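Aslı Uçar
26 Feb 2022

1/ Okay, desk thread, because I promised a couple of you I'd finally deal with the long counter by the frosted glass. I've been putting this off since I moved my stuff over from the Himstead room and it has slowly become the place where everything I own goes to stand in a line.

2/ The rule for today is simple: mouse and mouse pad get the middle, everything else goes to the back edge or goes away. I'm giving myself one playlist (65 minutes, no skipping the slow ones).

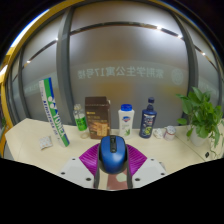
Blue mouse, the back row, and the plant holding down the far end.

3/ Yes, the shuttlecock tube lives on my desk. I play at Collier after class and if the tube goes in the closet I will walk out the door without it, every single time. So it stays! But it gets a fixed spot on the left and it does NOT get to lean on things.

4/ Started with the pad. I love this thing, it's all blotchy pink and pale green and lavender, like somebody spilled a box of sidewalk chalk. Mouse goes right on it, nose toward the back of the desk, and suddenly I can picture doing work here.

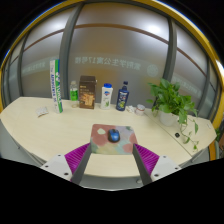 5/ THE BACK ROW
Water bottle stays next to the tube, easy. Then the brown box with the toast picture on it. A few of you are going to say food belongs in the kitchen and you're right, but the kitchen shelf is full until my roommate gets back in March, so the box is a desk resident for now.

6/ White lotion bottle with the blue cap, then the navy one. I went back and forth on moving both to the bathroom. Tried that for 3 days last time and my hands were so dry I gave up and carried the lotion back.
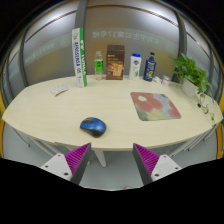
7/ Stuff that has no excuse: the crumpled white thing down by the little cup, and the wrapper on the left. Those are trash, plain and simple. I have been moving that wrapper from one side of the desk to the other instead of throwing it out, which is a bit embarrassing to type.

8/ The plant is staying on the right with its vines over the edge. I thought about trimming them but they look so happy hanging there. Only thing I have to watch is the little black square in the desktop, so I water it over the sink now.

9/ Next up is cables. I've got a Wanholm tray in my cart and can't decide if I want the short one or the long one, so if you have either, please tell me if it sags!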